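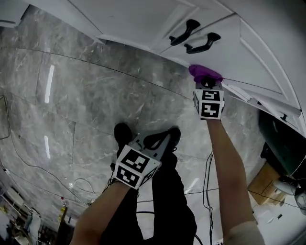

Chapter 2
Where Is the Hand?

A cloth pressed against a white cabinet door is a modest problem for a person and a rich one for a program. Before our software can plan a wipe, it must know where the gripper is, and it must go on knowing while the arm moves, the light changes and the floor tiles throw the ceiling lights back at the lens.

The marker cubes are how we cheat. Each printed face has a known size and pattern, so a face the camera can read gives us a position and an angle. Two faces give us two answers, which ought to agree. Séverine Guillot, who wrote the first tracker for the Manberg kitchen recordings, kept a folder of the times they didn't. It was not a small folder.

In this chapter we build a tracker that runs at 20 updates a second, then spend most of our pages on what it should do when a cube turns away. Guessing is allowed - guessing silently is not.

You will need the camera model from Chapter 1 and some patience with rotation matrices. Readers who skipped Chapter 1 will be found out by Section 2.2.

2.1 Corners, and how to find them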